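Falleo build log: the handheld grippers, second version

The left trigger started sticking again in June, which is what finally got me to take both grippers apart and do the wiring properly. Most of this entry is about cable strain, trigger springs and what happens when you try to fold soft things with stiff fingers. The arm itself is still on the bench at home with its shoulder off.

For anyone joining at this point: Falleo is a two-arm folding machine I am building in a shared workshop on Losivbridge, and the handheld grippers are how it gets its examples. They have the same jaws the arms will have. A person does the fold with them, the jaw opening is logged along with the position of each hand, and the policy is trained on the result. If the jaws can't do it in my hands, they will not do it on the arm either.

Version one had a bare potentiometer on the trigger pivot. It was cheap and it read fine for a week. Then the wiper wore a flat spot close to the closed end, exactly where the reading matters most, and the log showed the jaws chattering open and shut while they were holding cloth perfectly well. I replaced it with a magnetic encoder on a small board, magnet glued to the end of the pivot pin. The glue needs a full night. I gave it an hour the first time and had to dig the magnet out of the housing with a brass pick.

The spring took longer. A strong return spring gives a crisp release but tires the index finger, and a tired finger starts closing late. I went through 4 springs from a Gillitz assortment and kept the second weakest. The jaws now open a little lazily. I compensated by relieving the pivot bore with a reamer and adding a nylon washer on each side, and the lag went down to something I can ignore.

Cable exit was the other change. The old one came out of the side of the handle and caught on my sleeve at every turn of the wrist. The new one leaves lower down, with a printed clamp inside the shell that takes the pull before it gets to the connector. The shell has to be split to replace a cable, 9 screws per side, and I am not proud of that.

With both units closed up I went back to shirts. Towels had been passing since version one and no longer tell me much. A small T-shirt is harder: it is light, it slides when only one side is held, and a printed front bends differently from the plain cloth next to it. 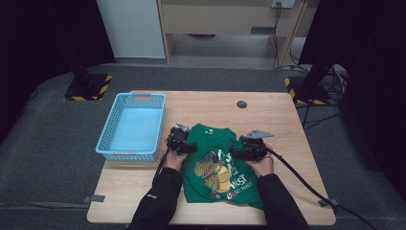 Hemi Cosgrove read a draft of this entry and wrote back that the encoder was the wrong place to spend the effort. The jaw angle says how far the fingers have closed and nothing about whether there is cloth between them, so a missed pinch and a good pinch on thin cotton log as nearly the same number. Hemi would put a force sensor behind one fingertip and leave the trigger alone.

I agree with the first half. I went back through the logs, 803 attempts at that point, and thin cotton cannot be separated from a miss by angle alone. The difference is smaller than the play in the linkage. Where I disagree is the trigger. A force reading with a chattering angle beside it would have been no easier to use, and the angle is what the arm is commanded with.

So a fingertip sensor goes on the list. The candidate is a thin resistive pad under the rubber facing, read by the spare analog input on the Baek board. Two problems so far. The pad drifts as it warms up in the hand, and the facing has to come off to fit it, which on the present jaws means cutting the old rubber away and gluing new. I have enough sheet for one pair of jaws.

Settings as they stand, mostly so I can find them again:

Encoder sampled with the pose, same clock, no filtering on the device.
Closed position recalibrated at every power-up, jaws empty, trigger fully squeezed.
Pivot screw snug, then backed off an eighth of a turn, with threadlocker.
Fingertip rubber roughened with 180 grit before gluing.
Cable length left long enough to reach full stretch with either hand.

Open items are the linkage play, which I think is in the lower pin, and the left shell, which has a hairline crack next to the rear screw boss. I reprinted that half with thicker walls and it took 18 hours. It came off the bed warped at one corner, so the cracked one stays on until I have run the print again with a brim.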